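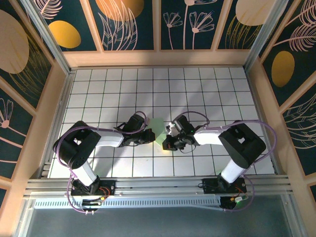
Tullio Marino replied: I don't see why we need a minimum gap between the grippers at all if the planner already checks for collisions. Can we close this?

Ginevra Martinelli wrote:
No, leaving it open. The planner checks the arm models. It does not check the cables, and it knows nothing about whatever the grippers are holding. The cell rules from Zollorley say "adequate clearance" between facing tools and leave it there. I can't test against "adequate". Give me a number or take the line out.

Status changed: Pending > Open
Category: Two-arm cell / shared zone rules

Elaheh Rashti wrote:
I went through the log for the Hanetano cell. 1,396 cycles since the last rule change, 12 protective stops. All 12 came in the shared zone, with both arms extended toward the middle. None of them was flagged by the planner beforehand. Log attached to the parent ticket.

Tullio Marino wrote:
12 out of 1,396 is fine by me. Could be the force threshold set too tight.

Ginevra Martinelli wrote:
Could be. Did anyone change it and rerun? "Could be" is how we ended up with three versions of the same rule sheet.

Elaheh Rashti wrote:
Reran it, 196 cycles per setting.
Threshold as shipped: 2 stops.
Threshold raised one step: 2 stops.
Threshold as shipped, second arm waits outside the zone until the first has closed on the part: 0 stops.
So the threshold isn't doing much. The waiting rule might be. I would not call 196 cycles proof of anything.

Samuele Marchetti wrote:
The waiting rule costs us time on every handover. Flevmont will ask why.

Ginevra Martinelli wrote:
Then they can ask. I'm more bothered that the rule sheet has a box for "cables checked" and no word on what checked means. Slack at full reach? At the wrist or at the base? I found that box ticked on a day the cell was switched off.

Proposed wording, to replace section 4:
- One arm in the shared zone at a time, except during a handover.
- During a handover the second arm enters only after the first reports its gripper closed.
- Cable slack is checked by jogging each arm to full reach at low speed, power-on days only. Write down who did it.
- Any stop in the zone gets a log entry before the reset.

Samuele Marchetti wrote:
OK with the first three. The fourth will be ignored by the second week.

Ginevra Martinelli wrote:
Probably - so block the reset until the entry exists. Elaheh, can the controller do that?

Elaheh Rashti wrote:
Yes, small change. I'll run 800 cycles with the new wording before anyone signs it.

Status: Open, waiting on test run
Next review: June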